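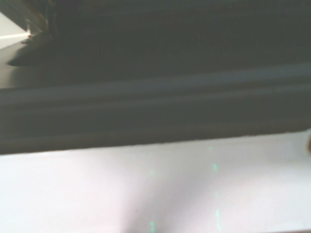

News > Press releases > Workplace and home automation

Demuvico publishes results of household and shop-floor chore trials
8/18/25, by Nadège Courtois

Demuvico has published the results of its first set of trials on everyday chores, carried out at its test rooms in Cultunley. The company wanted to know how much of the wiping, folding, sorting and putting away done in homes and small shops can now be handed to a machine. The arm used in the trials, the Prultero, has a small camera at the wrist, so close work is judged from very near views, such as a dark ridged edge against a bright white surface. Telling where one thing stops and the next begins is a large part of any chore, and it is where the trials found most of the difficulty.

The Prultero made 424 attempts across 39 chores. Each chore was set up by staff in the way it would be found on an ordinary working day, and the arm was given no special markings or trays to help it. An attempt was counted as complete only if a person did not have to step in.

Putting solid items back on a shelf and clearing a counter gave the best results. Cloth, bags and thin sheets gave the worst. Of the 39 chores, 4 were judged ready for daily use without someone standing by. A further 2 were judged ready if a member of staff checks the work at the end of a shift. 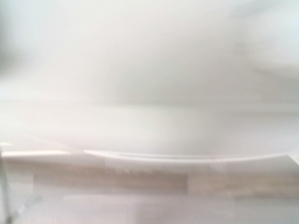

Light wood and pale surfaces, seen during movement.

Speed remains a problem. When the arm moves quickly its view can blur, and pale surfaces under strong light are hard to separate. Slowing the arm down helps, but a person will usually finish the same job first.

"People ask us if a machine can do the chores yet, and our answer is a few of them," said Teodoro Figueroa, head of trials at Demuvico. "A shop owner who wants a counter cleared after closing could use one now. A family who wants the washing folded should wait."

Le Goff, which runs homeware shops and supplied goods for the trials, will try the 4 ready chores in its Cultunley shop from February. The arm will work outside opening hours. Staff will keep a record of each job it leaves unfinished, and the shop's working hours and staffing will stay as they are.

Demuvico will repeat the cloth and bag chores with a softer set of fingers on the Prultero. The full list of chores and the scoring rules can be requested from the Demuvico press office.

This site uses cookies to remember your settings. By continuing to browse you agree to their use.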